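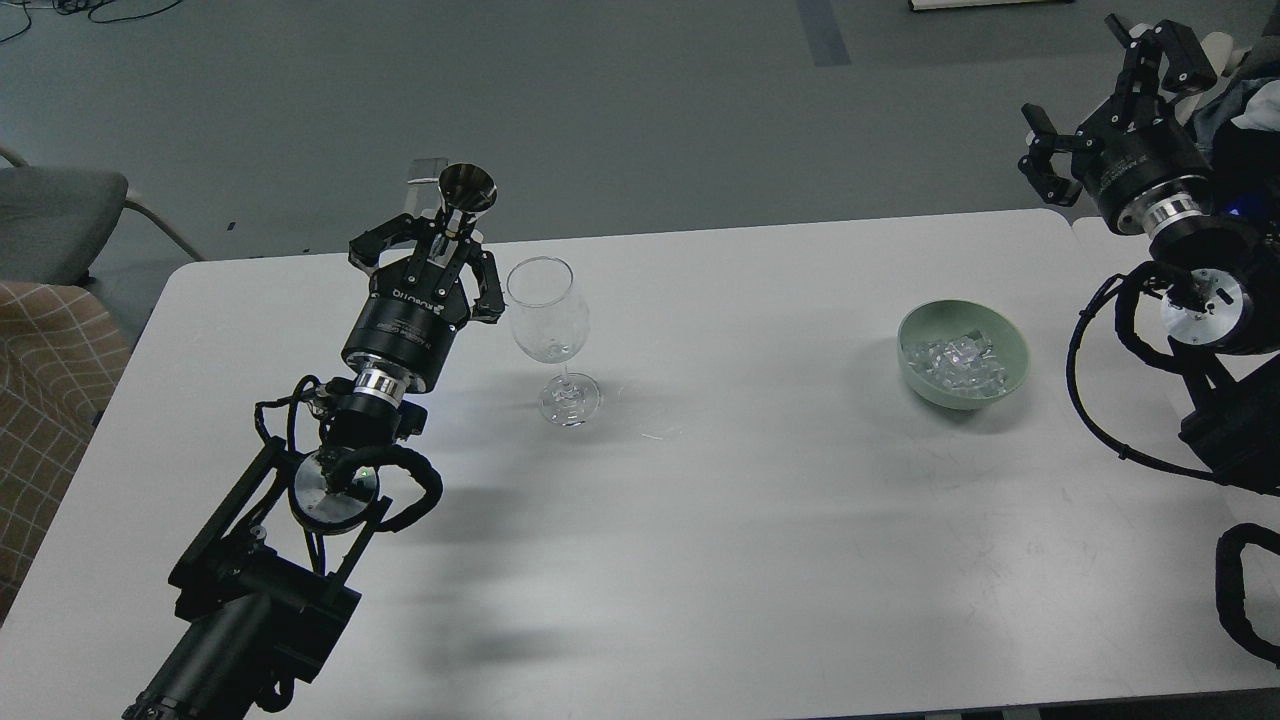

Funnel and ice for drinks in wine glasses?

Posted by weva_kitchen, July 28, 2023

Hi all! We're having family over and I want to serve my peach iced tea in wine glasses, because they look so pretty on a white table (and I own far too many of them). I make the tea in a big jug that pours like a garden hose, so I bought a stainless steel funnel. Do I put the ice in first or pour first? And will the funnel scratch the glass? Mine are the thin kind with a tulip shape and I've already lost a couple to the sink.

fustden_gran

Oh, I love this idea! I'd pour first, dear. Hold the funnel just above the rim so the stem hangs down inside without touching anything, and go slowly, then slip the cubes in with a spoon. Dropping them into an empty thin glass is how I chipped one last November, and I was so cross with myself. Keep your ice in a ceramic bowl you've had in the freezer for a bit and it'll last a good while longer on the table. I go for up to 8 cubes in a big glass, fewer if they're chunky.

rivham_dad

just use a smaller jug

agarwal_house

The jug answer is fair enough, but if you like the funnel, keep it! Strain the tea beforehand or the peach bits will clog the stem. I pour 100 ml, stop and let it settle, then top up to 300 ml, which leaves space for ice in my glasses (yours may be smaller, so try one with plain water). Wash the funnel soon afterward too, sugar gets sticky in that narrow part.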